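Serving tray

A serving tray is a flat, shallow carrier with a raised rim, used for moving food, crockery and cutlery between kitchen and table. The word is often stretched to cover platters and boards, though most writers on tableware keep it for pieces with a lip on every side.

Rims and corners

The rim is the one feature that nearly all makers agree on, and the claims made for it should be read with some care. Vallard's trade catalogue gives a rim height of 37 millimetres for its deepest household tray and calls the piece spill-proof. No tray is spill-proof. A rim keeps a sliding bowl on board and holds back a small puddle, and a full bowl of soup tipped at the kitchen door will clear it easily. Rounded corners are said to be easier to wipe, which seems fair, and to be safer for children, for which the catalogue offers no evidence.

Surface

Brown wood-grain finishes are common in homes and canteens. The look says little about what lies underneath, as the same streaked pattern may be solid timber, veneer or a printed layer, and sellers are not always quick to say which. Julier lists a "natural grain" tray without naming a wood anywhere on the label. A darker rim is a frequent touch and is mostly decorative. 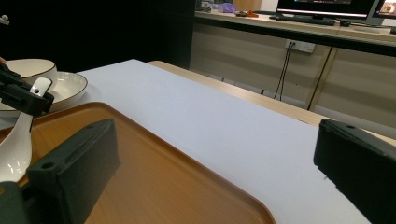 Yayra Addo objects that the grain question is a collector's worry, and that people who carry soup every evening only care whether the bowl slides. She would put a cloth under the bowl and stop reading labels. The advice is cheap and probably sound, although a cloth on a polished tray can itself slip.

Use with soup

Ceramic soup spoons, with a deep bowl and a short thick handle, are often laid directly on the tray. Many have a small hole near the end of the handle. Hanging is the usual explanation, and a drawer is where most of them end up. The spoon is sometimes given its own rest — a habit that saves the tray from drips and adds one more thing to wash.

Sizes

Paredes sells trays 286 millimetres long for one person, while the Trallport range starts at 200 millimetres, barely enough for a cup and a saucer. "Two-person" has no agreed meaning and is best ignored in favour of a tape measure.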